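문의 번호 11 | 동아리 장비 지원 게시판
제목: 왼쪽 그리퍼 신호가 중간중간 끊깁니다
작성: Jan 29, 2026
상태: 확인 중

안녕하세요, 늘 친절하게 답해 주셔서 감사합니다. 저희는 대학 로봇 동아리에서 Lumbao 프로젝트를 맡고 있는 학부생 팀이에요. 작은 상자를 집어서 플라스틱 트레이에 담는 동작을 양손 그리퍼로 기록하고 있는데, 며칠째 왼쪽 기록만 자꾸 비어서 이렇게 글을 남깁니다. 이야기가 조금 길어질 것 같은데 너그럽게 읽어 주세요!

증상은 이렇습니다. 한 번에 60초씩 기록하는데, 상자를 집어 트레이 쪽으로 옮기는 구간에서 왼쪽 그리퍼의 개폐 값이 500ms쯤 멈췄다가 갑자기 튑니다. 오른쪽은 같은 시간에 멀쩡하고요. 처음에는 저희 손이 서툴러서 그런 줄 알고 서로 번갈아 가며 해 봤는데(다들 자기가 하면 될 거라고 했어요), 누가 잡아도 똑같았습니다.

작업대에는 흰 판을 깔고 투명한 트레이를 올려 두었고, 양쪽 그리퍼의 검은 케이블은 뒤로 빼서 씁니다. 왼쪽 케이블은 판 위에서 한 번 휘어 책상 앞쪽 왼편 모서리 아래로 내려가요. 노란 과자 상자처럼 가벼운 물건을 집을 때도 증상이 나오니 무게 문제는 아닌 것 같습니다.

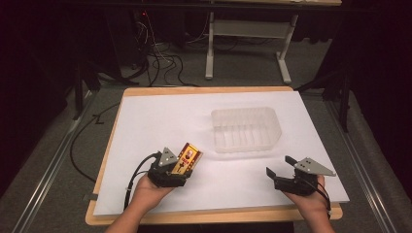 지금까지 해 본 것

1. 기록 프로그램 Jotix를 지웠다가 다시 설치했습니다. 변화가 없었어요.
2. 기록 간격을 300ms로 늘려 봤습니다. 튀는 폭만 줄고 멈추는 건 그대로였습니다.
3. 좌우 케이블을 서로 바꿔 끼웠더니 이번에는 오른쪽 값이 멈췄습니다. 이때 다 같이 "아!" 했답니다.
4. 원래 왼쪽에 쓰던 케이블을 모서리 근처에서 살살 눌러 보니 값이 바로 끊겼습니다.

답변 (Clive Mottram, 장비 지원)

자세히 적어 주셔서 정말 큰 도움이 됐어요. 3번과 4번 결과를 보면 그리퍼 본체보다는 케이블 안쪽 단선이 의심됩니다. 팔을 앞으로 뻗을 때마다 모서리에 걸린 부분이 당겨졌을 수 있어요. Bedent 보관함에 여분 케이블이 있으니 편하게 가져다 쓰시고, 끼우실 때 모서리에 닿지 않도록 여유를 넉넉히 남겨 주세요. 교체한 다음 60초짜리 기록을 하나 새로 만들어 이 글에 붙여 주시면 제가 같이 보겠습니다.

추가 글 (작성자)

빠른 답변 감사합니다! 방금 여분 케이블로 바꾸고 한 번 기록했는데 멈춤이 안 보이네요. 그래도 한 번으로는 마음이 안 놓여서 내일 몇 번 더 돌려 보고 파일을 올리겠습니다. 빼낸 케이블은 버리지 않고 "단선 의심"이라고 써 붙여 두었어요. 혹시 점검하실 때 필요하시면 말씀해 주세요.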